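Monday, March 1, 2021

Back at the Skelness bench today. Short one, the kettle's on.

Finger pads first. Old ones had gone shiny, 8 weeks of plush will do that. New set from Marinho, grey box, no instructions as usual. Swapped both, wiped them down, re-zeroed the gripper. Then dropped the closing force by 20 percent and ran the orange one, becuase it's the squashiest thing we own.

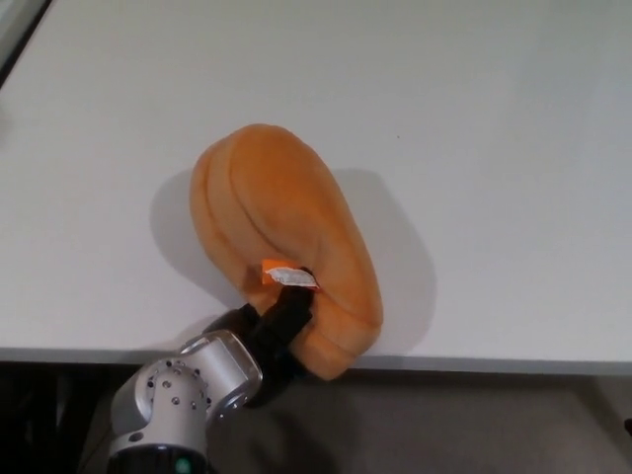

Orange plush, gripped right under the tag. Green light on.

Don't love it going in so near the tag. I'd rather have a fistful of the fat part, so the grasp point needs to shift a bit, maybe the approach angle too. Tomorrow.

Also overdue: wrist bolts. Supposed to be checked every 3,000 cycles and I havent touched them since January. Torque wrench is still over at Manham, of course.

Cable ties, need more cable ties.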